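作業スタッフ募集(配膳・下膳ロボットの教え役)

Barnano 食器サービス部 Stimberg作業所

私たちの部は、会社の食堂や研修所へ食器を届け、使ったあとに引き取って洗い、次の日の分をそろえる仕事をしています。届け先は現在19か所です。去年の秋から、マグカップと皿を並べる作業の一部をロボットの腕に任せる準備を始めました。この募集は、その準備を現場で一緒に進めてくださる方を2名さがすものです。

はじめに、よく聞かれることを書きます。ロボットが入るので人を減らす、という計画はありません。いま並べ作業をしているスタッフは全員そのまま働いています。ただし、仕事の中身は変わります。以前は一日中同じ動作で並べていた人が、いまは半日は並べ作業、半日はロボットの動きを見て記録をつける作業をしています。手首や肩が楽になったと言う人もいますし、立って画面を見る時間が長くて目が疲れると言う人もいます。どちらも本当のことなので、応募の前に知っておいていただきたいです。

仕事の内容

作業台にマグと皿を置き、ロボットの手がマグへ向かう動きを確認します。指の位置、親指の当たる場所、取っ手の向きなどを見て、よい動きとよくない動きを分けて記録します。記録の用紙は日本語と英語の両方があります。

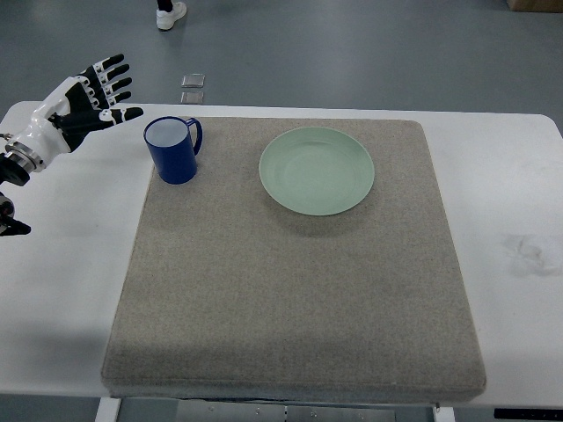
マグと皿で行う作業

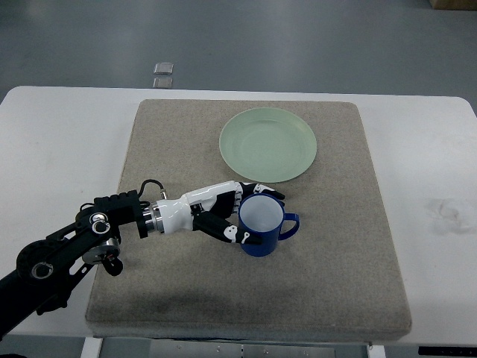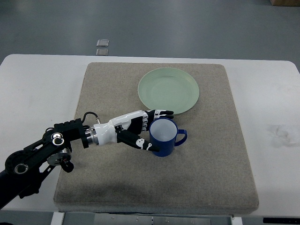

一回の確認は短いですが、同じことを何度もくり返します。一つの班が一日に行う確認の数は、2月の平均で221回でした。続けていると、だんだん小さな違いが見えるようになります。取っ手が少し手前に向いているだけで指の入り方が変わる、というようなことです。この違いに最初に気がついたのは、技術の担当者ではなく、長く並べ作業をしてきたスタッフでした。そのため、食器を扱った経験がある方を特に歓迎いたします。飲食店、給食、旅館、病院の配膳など、どの経験でもかまいません。

確認のほかに、次の仕事があります。

・食器の欠け、ひびの点検
・作業台のふき掃除と、敷物の交換
・記録用紙の入力(表計算ソフトに数字を入れる程度)
・週に一回の話し合いへの出席(30分)
・出荷の忙しい日の、手作業による並べの応援

ロボットのプログラムを書く仕事はありません。プログラムと機械の整備は、協力会社のEvnessの担当者が行います。動きを止めるボタンの使い方と、腕の動く範囲に入らないための決まりは、最初の三日間の研修で覚えていただきます。研修の間も時給は同じです。

働く条件

勤務地 Stimberg作業所 1階(駅から歩いて12分、自転車置き場あり)
勤務時間 午前8時30分から午後3時30分まで(休憩1時間)
勤務日 週4日。曜日は相談して決めます
時給 1,280円。6か月後に見直しがあります
交通費 実費を支給します(上限があります)
契約 最初は6か月。その後は1年ごとの更新
社会保険 法律の基準に従って加入します
服装 上着は貸します。靴は、すべりにくく、つま先の閉じたものを自分でご用意ください

こんな方に向いていると思います

同じ作業を落ち着いて続けられる方。気がついたことを、短くてもよいので言葉にできる方。「なんとなく変だ」という感想も、私たちには大切な記録です。年齢と学歴は問いません。日本語は、用紙を読んで簡単な文を書ければ足ります。この案内を書いている私も外国の出身で、敬語はいまも同僚に直してもらっています。

反対に、すぐに大きな成果が見たい方には、少しつらいかもしれません。マグを一つきちんと持つための確認だけで一週間が終わることもあります。

これから変わること

作業所では、夏までにマグと皿の並べ作業の一部をロボットに移したいと考えています。ガラスのコップ、小鉢、はしは予定に入っていません。この部分は人の手で続けます。移したあとに人の時間がどれだけ空くか、まだはっきりした数字は出ていません。空いた時間は、点検と届け先での回収に使う案が出ています。回収は重い箱を運ぶ仕事ですから、希望しない方にはお願いしません。この点は契約の書類にも書いてあります。

作業中の様子をカメラで記録することがあります。記録は動きの確認のために使い、働く人の速さを比べるためには使いません。顔が映った場合の扱いについては、面接のときに書類でご説明し、質問にもお答えします。

応募の方法

履歴書(写真はなくてもかまいません)と、これまでに食器や道具を扱った経験を自由に書いた紙を一枚、下記まで郵送するか、受付へお持ちください。手書きでもかまいません。書類が届いてから、一週間から十日ほどでお返事をいたします。面接は一回です。そのあと希望する方は、作業を一時間ほど見学できます。見学をしてから辞退されても、まったく問題ありません。

あて先 Barnano 食器サービス部 Stimberg作業所 採用係
受付時間 午前9時から午後4時まで

応募の書類は、採用の手続きが終わりましたら返送いたします。返送が必要でない方は、そのことを一行書いておいてください。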